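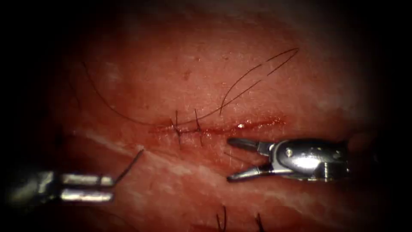

Separate facility fee after outpatient surgery, should I pay it?

Taleck Community Board > Health and Insurance

marshhen
Posted Mon 14 October
I had a small procedure at the Kárason surgery center in August. Before I went in I called my plan (Zevura, the middle tier) and they told me my share would be $200 flat. I paid that at the desk when I checked in. Last week a second bill came for $497, marked "facility services." It has no breakdown, only a due date and a tear-off slip.

I called the center and they said the $200 was for the surgeon. I called Zevura and they said the claim is "processed" and I should talk to the center. Has anyone been through this? I don't want it sent to collections, but I also don't want to pay for something that should be covered.

tworivers
Don't pay yet. Ask the center for an itemized bill, in writing, with the billing codes on it. Then pull up your explanation of benefits on the Zevura site and put them side by side. The line that says "patient responsibility" is the one that matters. If it says 200 and they billed you more, the center has to fix it.

gus_on_vustow_rd
I'm going to disagree a little. I fought one of these for months and the charge was correct the whole time. Outpatient deductible and surgeon copay are two different things on a lot of plans, and the person on the phone will only quote you the one you ask about. Read the plan booklet first. Mine had it in the section on ambulatory centers.

marshhen
I have the booklet somewhere. The explanation of benefits shows two claims. The first says $200. The second says "pending information from provider," so I don't see how they can already be billing me for it.

tworivers
Then it isn't final. Call the center's billing office, not the front desk, and ask them to put the account on hold until the second claim is finished. Write down the date and the reference number for the call.

pdl_oakes
Seconding the hold. When my husband had his shoulder done over in Vustow they held ours without any argument. The final amount came out lower than the first bill, but it took until December to get there.

gus_on_vustow_rd
A hold is fine. I just wouldn't count on the number going down. Mine went up after the second claim was finished, to a little over $1,000 total. Put the money aside if you can.

marshhen
Okay. I called billing today and they put it on hold for 60 days. They also said the missing piece is the operative note, which the surgeon's office never sent to Zevura. I left a message there.

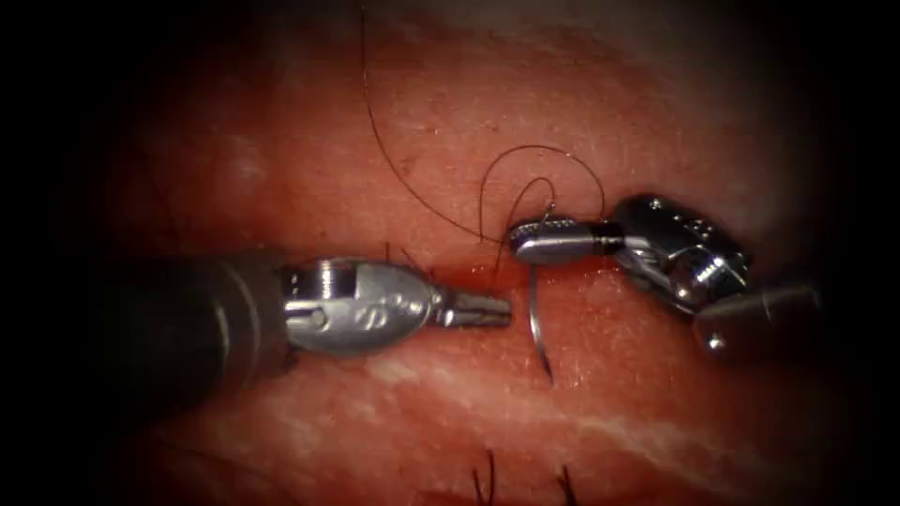

kettle_pond
Send the request to the surgeon's office through the patient portal as well. Voicemail gets lost, and with a portal message you have the date if you need to appeal. Ask them to fax the note to Zevura and send you a copy.

tworivers
Agree with that. You can also upload the note to Zevura yourself once you have it. There's a form under Claims, Additional Documents.

gus_on_vustow_rd
The upload didn't work for me. It sat there unread. Fax from the doctor's office is what moved mine.

marshhen
Portal message sent, and they answered the same afternoon. The note is going out by fax and I get a copy by mail. I also found the booklet. There is an outpatient deductible on page 12, so gus may be right about some of this. I'll post again when the second claim comes back.

pdl_oakes
Please do. I have one scheduled at the same place.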